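Usbridge snack table to open on Thursdays through July

USBRIDGE, 2022-02-10. The reading room at the Berkeck building has a snack table again. It opened this morning with sandwiches, cold drinks, rice crackers and chocolate, and will run one day a week until the end of July.

Inês Ramalho set out the first table before the doors opened at 8. Sandwiches go in a round wicker basket on the right, with the packaged snacks on a white tray and the candy bars on a clear stepped rack. Coca-Cola is in a bottle rack at the back. A second basket holds foil containers for anyone who wants to take food back to a desk. 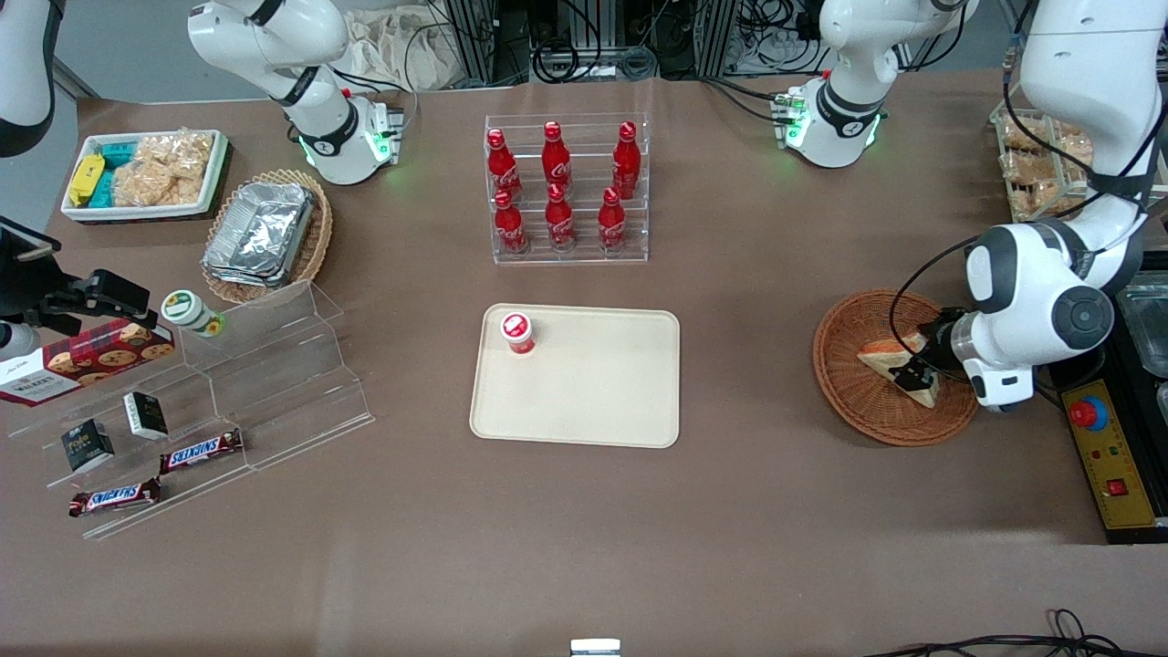 Last year's table was better stocked with fruit, according to Cristóbal Farías, who would gladly trade the cookies for a bowl of apples. Ramalho said fruit may be added in March if the first weeks go well. It was dropped from the opening order to keep the cost down.

The room has 90 seats and is open to everyone who works in the building or holds a reading card. Food may be eaten at the long tables but not at the map desks. Drinks need to have their caps on when they are carried between rooms.

Sandwiches come from Hoshino, a bakery two streets over, and are delivered on the morning they are sold. They are cut in triangles and wrapped one by one in clear film. The opening order included one with a green layer and an orange-red filling between slices of white bread. Each person may take 2 until noon, and after that there is no limit.

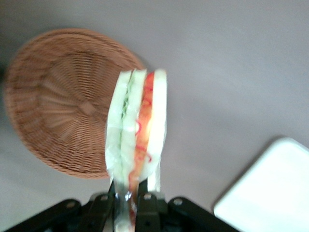

Noon is too late for people on the early shift, Bujar Berisha said, and he asked for the limit to end at 11. Ramalho said she would look at the hour after the first month.

Payment is by card or by coins in the box next to the door. The old table brought in $605 over its last season, and the money went toward new lamps. Requests for the table can be left at the front desk or sent to Itsuki Sugiyama in the building office.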